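Trekstead Two-Arm Household Assistant: Equipment Review

Prepared for the Loltgate Supported Living Trust by Zoriana Lysenko, Equipment Assessment Service

Purpose of this review

The Trust provides staffed and part-staffed flats for adults who need help with daily tasks. Managers have asked the Service whether general-purpose household robots have reached the point at which they could take on a share of routine kitchen and laundry work. This review considers one such product, the Trekstead assistant, against that question. It does not consider personal care, medication or the lifting of people, for which the manufacturer makes no claim.

The unit was assessed over four weeks in January and February at the Contreras training kitchen. Staff from two of the Trust's buildings attended in turn and set the tasks. The Service wrote the scoring sheet beforehand and did not alter it once the trial had begun.

What is supplied

The assistant arrives in two crates with a charging dock, a tablet and a set of spare fingertip covers. It has two arms and two hands with several fingers each. The hands are the main point of difference from the Skarkari lifting unit that the Service reviewed previously, which relied on a simple two-part clamp and was confined to boxes and trays.

Assembly took most of a working day and required two people. The instructions are clear as far as the dock and the base, and become sparse when they reach the arms. The section on routing cables should be rewritten. Reviewers had to telephone the supplier twice before the self-check would pass, and on the second occasion waited until late afternoon for a reply.

The tablet software is plain and easy to follow. Tasks are chosen from a menu or built up from shorter steps. Support staff with no technical background were able to set a simple fetching task after a short demonstration, although most asked for a printed sheet to keep beside them.

How the assistant was tested

The trial comprised 222 attempts at chores drawn from the daily task lists of the two buildings. Every attempt was scored as completed, completed with help, or not completed. A task was scored as completed only if the item reached its intended place undamaged and no person touched the machine or the item. Reviewers recorded time taken but did not set a time limit, other than stopping any attempt that had made no progress for several minutes.

Of these attempts, 82 were completed without help. The result is modest, and it conceals a wide spread between tasks. Fetching and placing single rigid objects on an open surface went well. Anything made of cloth went badly.

Refrigerator and drinks tasks

The task of greatest interest to managers was the handling of drinks. In several flats a member of staff visits largely to bring a drink from the refrigerator or to restock it, and a dependable machine would free that time for company and conversation. The training kitchen has a bottom-drawer refrigerator, and the drawer is a reasonable test: the arms must reach forward and down into a walled space, and cans lying on their sides must be brought upright before they can be set down on a worktop. 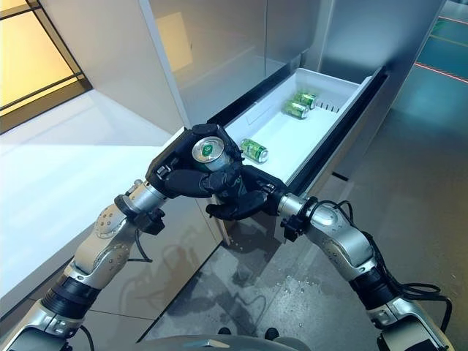
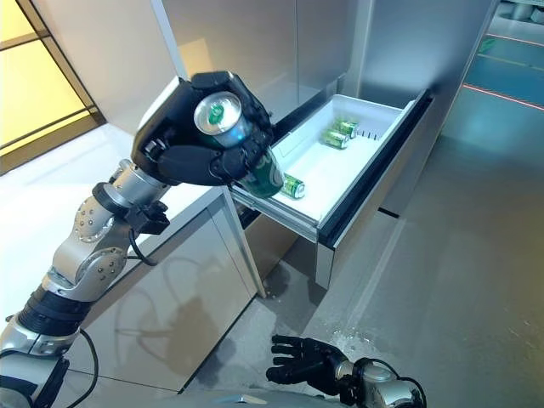 Drinks task at the open refrigerator drawer: both hands on the can in the first picture, the left hand alone in the second.

The assistant performed better on this task than reviewers had expected. The fingers wrap well around a can, and the grip was firm without denting the metal. Reviewers noted no crushed cans in the whole of the trial. The use of both hands for steadying and turning an item is a real strength, and it is difficult to see how the clamp on the Skarkari unit could manage the same movement.

The weaknesses were of three kinds. The assistant was slow, and a drawer that stands open while a machine considers its next movement is a drawer that is warming up. A food hygiene colleague regarded this as tolerable for canned drinks and not tolerable for milk or cooked meat. The assistant was also less certain with cans near the back wall, where the knuckles of the hand had little room, and it sometimes withdrew and began the approach again. Finally, it would not reliably close the drawer. On a number of attempts it pushed at one side and stopped short of the seal, which was scored as completed with help.

The condition of the floor is a further matter. Water on a hard kitchen floor is a slip hazard for tenants and staff alike. The assistant has no function for noticing a spill or reporting one, and it will carry on with its task regardless. A support worker fetching a drink would be expected to see to a wet floor as a matter of course. Any home using the assistant would need to keep that duty with a named person.

Other kitchen tasks

Plastic beakers and unbreakable plates were moved from worktop to shelf with fair success. Glasses were attempted on a small number of occasions and then removed from the programme at the request of the training kitchen. Cutlery was poor. The fingers could lift a spoon from a flat surface only when the handle overhung the edge, and sorting a mixed handful was beyond the machine.

Wiping down a worktop was completed in the sense that the cloth passed over the surface. It was not completed in the sense that a manager would accept - crumbs were carried to the edge and left there. The assistant does not distinguish a clean surface from a dirty one and repeats the same strokes in either case.

Laundry tasks

Towels could be lifted from a basket and dropped into an open drum. Folding was attempted with hand towels only, and the results had to be refolded on each occasion. Socks were not paired. Reviewers recommend that laundry be disregarded altogether when the assistant is considered for purchase, whatever the sales literature may suggest for later software.

Noise, space and acceptability

The machine emits a steady whirr when the arms are in motion and is otherwise quiet. Two tenants who attended as paid advisers found the noise acceptable. One of them disliked the way the arms paused in mid-air and said it would make her hurry out of the kitchen. The other enjoyed giving it instructions and asked to come back. The Trust should expect both reactions.

Space is a greater difficulty. With a refrigerator drawer open and the assistant in position before it, a second person could not pass in the narrower galley kitchens that make up much of the Trust's housing. The exposed cables along the arms also require care near drawer handles and cupboard knobs. One cable caught on a handle during the second week and the machine stopped, as it is designed to do, until a reviewer released it.

Running requirements

The supplier advises a service after every 1000 hours of use. The fingertip covers wear sooner than this and were replaced once during the trial. Cleaning is by damp cloth only, and the joints of the fingers hold grease and sugar from spilt drinks. The Service found an old toothbrush to be the most effective tool for the purpose. A member of staff must be on the premises whenever the machine is in operation, a condition of the supplier's warranty that removes a good deal of the saving managers had hoped for.

Ratings

Build and finish: good
Ease of setting up: poor
Ease of daily use: good
Handling of rigid items: good
Handling of cloth and cutlery: poor
Speed: poor
Suitability for small kitchens: poor

Recommendation

The Service does not recommend purchase for tenants' flats at present. The assistant can perform part of a household chore with a competence that was absent from earlier equipment, and the drinks task in particular came close to a standard the Trust could use. It cannot yet be left to finish a chore from beginning to end, including the closing of the door and attention to the floor.

A short-term hire for one communal kitchen with adequate floor space would be reasonable, provided that tenants are consulted in advance and that staffing hours are not reduced on account of it. Managers who wish to observe the machine at work may arrange a visit to the training kitchen through the Service while the unit remains on loan.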